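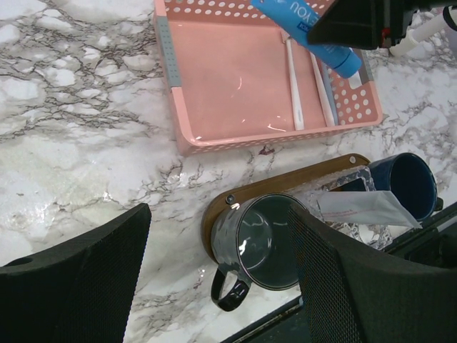 Pleltbridge has announced an updated version of its Clanix wireless keyboard, to be offered to members through the equipment purchase program beginning in October. The new model replaces the one currently listed in the catalog and can be paired with up to 4 devices, including tablets and phones.

The main change is to the power supply. The earlier keyboard used disposable batteries, which were the subject of frequent comments in the spring survey. The new version has a built-in battery that charges by cable and is rated by the manufacturer for 40 days of ordinary office use. The layout is unchanged – members who rely on the existing shortcut keys will not need to relearn them.

Gwendolyn Bellamy of the Equipment Office tested an early unit over the summer. Her report notes that the keys are quieter than before and that switching between a laptop and a tablet takes a single key press. She also found that the number pad is slightly narrower, and recommends that staff who enter figures all day try the keyboard before ordering.
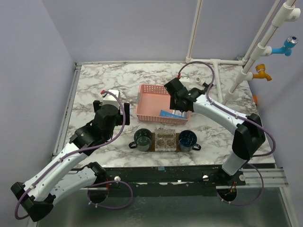 Two robot arms at a marble-patterned tabletop.

A matching mouse, the Horgan, will be added to the catalog at the same time. It may be ordered separately or with the keyboard. Both products work with current Windows and Mac computers, although the companion software is available for Windows only at this stage.

Orders placed for the earlier keyboard will be filled while stock remains. Members who wish to change an existing order should write to Sakda Kaewkla at the Equipment Office before the end of September, quoting the order number.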